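About Karnomano

Most companies that promise to get an office organized begin by selling it something. Drawers, label makers, a subscription, a color chart for the wall. We have bought plenty of those ourselves over the years and have watched most of them fill up with dead batteries. So you may read the rest of this page with some suspicion. We would.

Karnomano is a small business that sorts, stores and returns the little things that go missing in shared workplaces: wireless receivers, adapters, memory cards, spare keys, the odd screw that clearly belongs to something. Hüsnü Ateş started it after a job at an office with 40 desks, where a new mouse was ordered nearly every time an old receiver disappeared. The mice were fine. They went into a cupboard, and as far as he knows they are still there.

There are 4 of us now, in two rooms on Czarnecka. We don't have a patented method, and we are wary of people who say they do. What we have is a habit: a small part gets put on something bigger and brighter than itself before it goes anywhere else. An old lid does the job. We have tried the felt-lined trays sold for this purpose and couldn't see what the extra money was for.
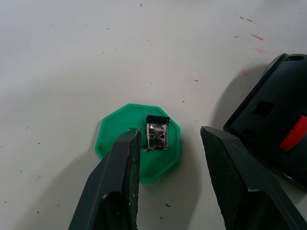

A nano USB receiver on a green plastic lid.

Does it work? Often enough that we keep doing it. Black receivers vanish on dark desks, and a green lid is hard to overlook. We can't promise your staff will stick with it once we leave, and you should doubt any firm that says otherwise. Limer, our first client, dropped the lids by December and kept only the labeled envelopes. They still call us in twice a year.

We tried software as well. Wetovel was our inventory app, and it took longer to enter a part than to find one. We shut it down and went back to paper lists.

If you'd like a visit, write to us and tell us what keeps going missing. We'll look at what you already own before suggesting you buy anything, and if a jar on a shelf would solve it, we'll say so and charge you for the visit only.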